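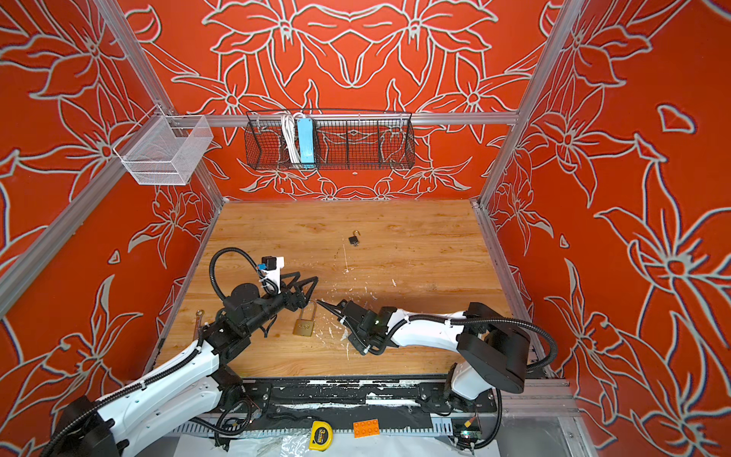
Ozan Kozan has run the lock counter at Tanis for 26 years, and he still gets the same question most mornings. Somebody puts a padlock down and asks if it is worth saving.

"Usually it is," he said. "People throw out a good brass body when all it needs is a clean and a new key."

He starts with the key. A bent or worn one causes more trouble than the lock does, he said, and a copy made from a worn key is worn from the day it is cut. He asks customers to bring in the oldest key they have, the one from the back of the drawer.

After that comes dry graphite. He does not use oil on padlocks. "Oil picks up dust. By December you have paste in there."

Kozan sorts what comes in by size and keeps each key beside its lock until the job is finished. He learned that at Ridard, where he trained, after mixing up 2 orders from the same school. The school had 63 lockers and he spent a weekend trying keys.

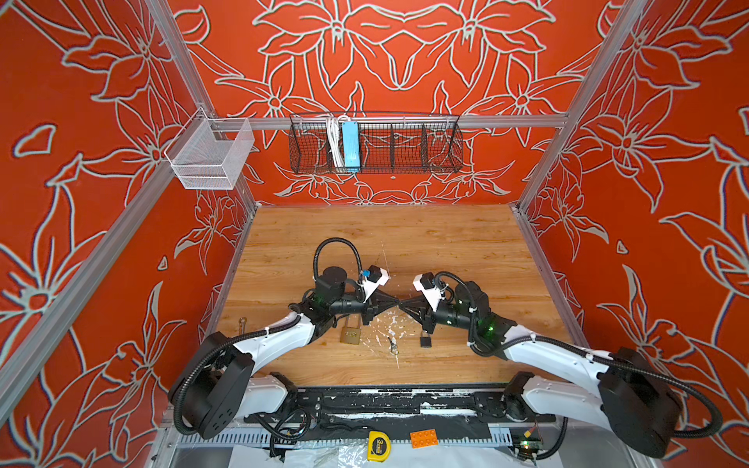
Gál would like owners to label their keys, and said a dab of nail polish on the key and the same color on the lock does the job for a shed or a bike. Kozan agrees on the color but not on the polish, which chips. He stamps a number on a tag and writes it in a book.

The book has more than 200 entries now. Some are locks that were left for repair and never picked up. He keeps them on a shelf for a year, then uses them for parts.
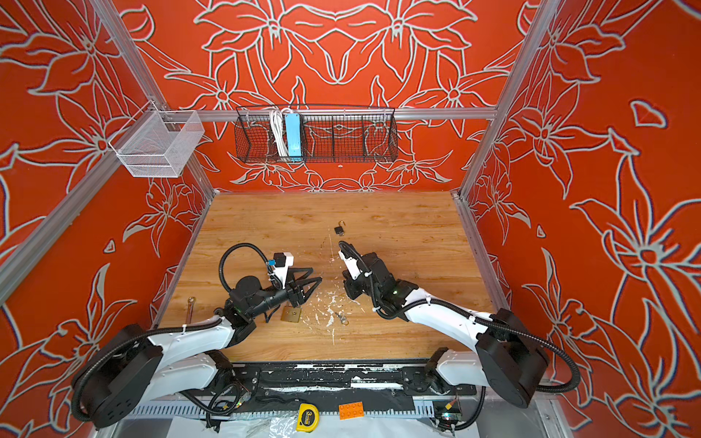 Small padlocks get less of his time. A new one from Grarker costs less than a half hour of his work, and he tells people so. He will still look at one if the shackle moves freely and there is a key for it. A little black padlock with its shackle open, like the one toward the back of the table, is easier to deal with than one that comes in locked – he can check the spring and the catch right away. With a locked one and no key, he asks for some proof of ownership first.

"I have turned people away," he said. "They can be annoyed. I still want to see a receipt."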